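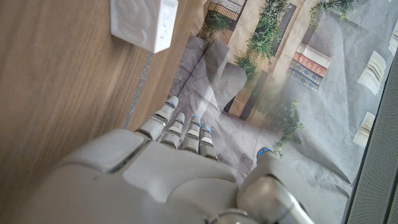

Forum Durkero > Règlement et équilibrage > Decks Tutunmont en tournoi

Imprimer | Envoyer par e-mail

Nneka Ajayi (modération)
Mesdames, Messieurs, le règlement de la ligue Braso a été révisé le 2 novembre 2025. La carte « Song » est désormais limitée à deux exemplaires par deck. Les listes Tutunmont déposées avant cette révision devront être soumises de nouveau avant l'ouverture de la ronde 4.

vieux_grimoire
Je prends acte de cette décision, mais je la conteste sur le fond. Le deck Tutunmont perd régulièrement contre les listes agressives. Limiter Song revient à sanctionner un archétype lent que peu de joueurs maîtrisent.

Mirabelle_11
Je ne partage pas cette analyse. En juillet, j'ai affronté ce deck en finale locale : dès le tour 11, la partie était verrouillée. La limitation me paraît mesurée -- j'aurais même admis un retrait complet.

vieux_grimoire
Un seul match ne saurait fonder une règle.

Nneka Ajayi (modération)
Les contestations sont recevables par le formulaire de la ligue. Il convient d'y joindre la liste complète du deck.

Commentaires des lecteurs

tacticien_b : La réserve est-elle comprise dans la limite ?

Nneka Ajayi : Oui, deck et réserve confondus.

Olmeraie : Merci de cette précision. Il serait souhaitable de la faire figurer à l'article 2 du règlement.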